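Home Papers Authors Supplement Cite this
Search this volume... Go

4. Working rules for hand-held gripper collection in homes

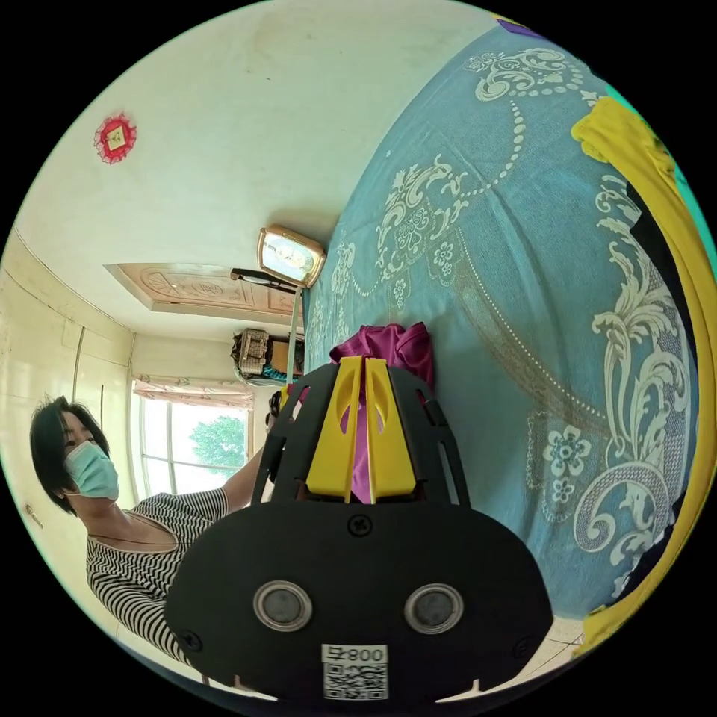

Figure 3. A hand-held gripper, its two yellow fingers together, with a crumpled magenta cloth at a patterned blue bedspread. The label on the housing carries the unit number and a code.

4.1 Where the rules came from

The rules in this section were not designed. They accumulated, in the way that notes accumulate on the door of a shared fridge, and for much the same reason. At the start of the Lemateo collection we had a protocol of two pages, borrowed with permission from a bench-top study at Busau, and it served us well for as long as everyone stayed at a bench. It assumed a fixed table, a fixed light and a tray of blocks. It had a paragraph on the correct placement of the tray. It had no opinion on bedspreads.

By the end of the collection we held 3,406 recorded episodes from 30 homes, and the protocol had grown to 16 rules. We have since cut it to 11. The five that went were either impossible to follow in an occupied bedroom or had been written in a temper after one particular afternoon, and in two cases both. We report the surviving set here, grouped by the stage of work to which they apply, with some remarks on how well they were obeyed. Existing standards for industrial manipulators were consulted and are cited in the supplement. They deal at length with guarding, interlocks and emergency stops, and a good deal less with pillowcases.

4.2 Before the session

Rule 1. Each gripper carries a unit number and a machine-readable code, and the number is entered in the session log before anything is picked up. The label faces the operator's end of the housing so that it can be checked at a glance. We arrived at this after three weeks in which two units with different finger calibrations were logged under the same number. The resulting data set was internally consistent and wrong, a combination that took a fair while to spot.

Rule 2. Fingers are closed fully, opened fully and closed again at the start of each session, and the widths are compared with the calibration sheet. If they disagree, the unit goes back in its case. Operators were initially allowed to "note the discrepancy and proceed". They noted a great many discrepancies and always proceeded.

Rule 3. The householder walks through the room with the team and says what may be touched, what may be recorded and what may be neither. The answer is written down in the householder's own words. Consent forms drafted by universities tend to ask whether the participant agrees to "the capture of visual data within the domestic environment". People agree to this cheerfully, then ask whether you can see the ironing. The second conversation is the one that matters, and it should happen before the first recording.

Rule 4. The room is left as found. This was the rule most resented by those of us who like a clean background. The early Lemateo sessions were preceded by a vigorous tidy, with the result that our first cloth-handling policy had met only homes of a kind that does not exist. When it was tested at Grosley, in ordinary rooms with patterned covers and things piled on other things, it performed roughly as a hotel guest would if asked to find the spare fuses. Items may be moved for safety. They may not be moved for taste.

4.3 During the session

Rule 5. One cloth item per episode, grasped from whatever shape it happens to be in. Operators must not pre-fold, flatten or fluff. Fluffing in particular proved hard to stamp out. It seems to be a reflex, and it turned up in the habits of people who swore blind they were not doing it.

Rule 6. Hands stay off the fingers and the cloth while the gripper is closing. A free hand near the housing is allowed, and is often needed to steady it, but an episode in which a person helps the cloth into the grasp is marked as assisted and kept apart from the rest. We considered discarding assisted episodes altogether. We kept them after finding that the labelling was good enough to filter on, and that a ban simply taught people to help more discreetly.

Rule 7. Grasp width is held steady for a full second before the lift. Thin fabric gives the width sensor almost nothing to report, and with a light scarf between the fingers the reading is very close to that of no scarf at all. The pause costs little and gives the annotators a clear moment to look at. It is also extremely dull for the operator, and we suspect compliance falls off towards lunch. The supplement plots pause length against time of day. The plot is not flattering to 11:30.

Rule 8. Failed grasps are recorded to the end and kept. A dropped cloth is a result. The temptation to stop recording, mutter and start over is strong, and a collection made up entirely of successes teaches a model that fabric is cooperative. After this rule came in, the recorded failure rate at Lemateo rose sharply, and for a short and rather tense period we were asked to explain why our operators had become worse at their jobs.

Rule 9. The operator works to the household's customs on masks, shoes and closed doors, and does not argue the point. Where a household or team has no fixed view, we leave it to the individual. Nothing in the method depends on it, and a visitor who begins by disputing the shoe rack will not be invited back for the second visit.

4.4 After the session

Rule 10. Recordings are reviewed for faces, letters, photographs and screens before they leave the site computer. Wide lenses make this rule heavier than it sounds. An operator attending to a cloth thinks of the cloth; the lens takes in the window, the wardrobe, the ceiling and whoever is standing nearby, with equal interest in each. Our advice is to assume that the whole room has been recorded and to be pleasantly surprised when it hasn't. In the Enache follow-up study the review step was moved to a central office to save time. It saved time, and it also meant that unreviewed footage of bedrooms travelled down the highway on a portable drive in somebody's glovebox. The step was moved back.

Rule 11. The householder may withdraw any episode, for any reason, up to the point of release, and is not asked what the reason is. We had worried that this would gut the data. It did nothing of the sort. Most withdrawals concerned the state of a floor.

4.5 Compliance, or something near it

Adherence was checked from the recordings by two annotators working separately, with disagreements settled by re-watching. The rules fell into two clear groups. Those that could be satisfied by filling in a field (1, 2 and 3) were followed almost without exception, although a filled-in field is evidence chiefly that somebody filled it in. Those that asked a person to refrain from something useful (4, 5 and 6) were followed less well, and slipped most in the second hour of long sessions.

We tried reminders, a laminated card and a short training video. The card was the most effective of the three, possibly because it could be leaned against things. The training video was well reviewed by those who watched it. What helped more than any of these was shortening the session. Once the working block was cut, pre-folding dropped and the one-second pause came back, with no change in wording. It is a little deflating to spend a season refining the language of a rule and then find that the operators were tired.

A further point concerns the unit of blame. In the first version of our audit, breaches were attached to operators. In the second they were attached to rules, so that a rule broken by most people was treated as a fault in the rule. Both versions used the same recordings. The second produced better rules and a noticeably friendlier tea room, and we recommend it on both grounds.

4.6 Limits

The rules were written for light cloth items handled in private homes with a hand-held, two-fingered device. We would not carry them unchanged to heavy bedding, to kitchens, or to anything with a blade. Rule 7 in particular assumes a load that can safely hang still. Nor do we claim that the homes were typical; they were the homes of people willing to have a stranger lift their scarves repeatedly, and the population who will put up with that has not been well characterised.

Teams at Grosley are now using the set with one amendment, a stricter form of Rule 4 under which nothing at all may be moved unless it is a trip hazard. Early reports suggest the definition of a trip hazard has become very generous. We return to this in Section 6.

We use cookies to remember your reading preferences. Accept Manage settings

Previous section Contents Next section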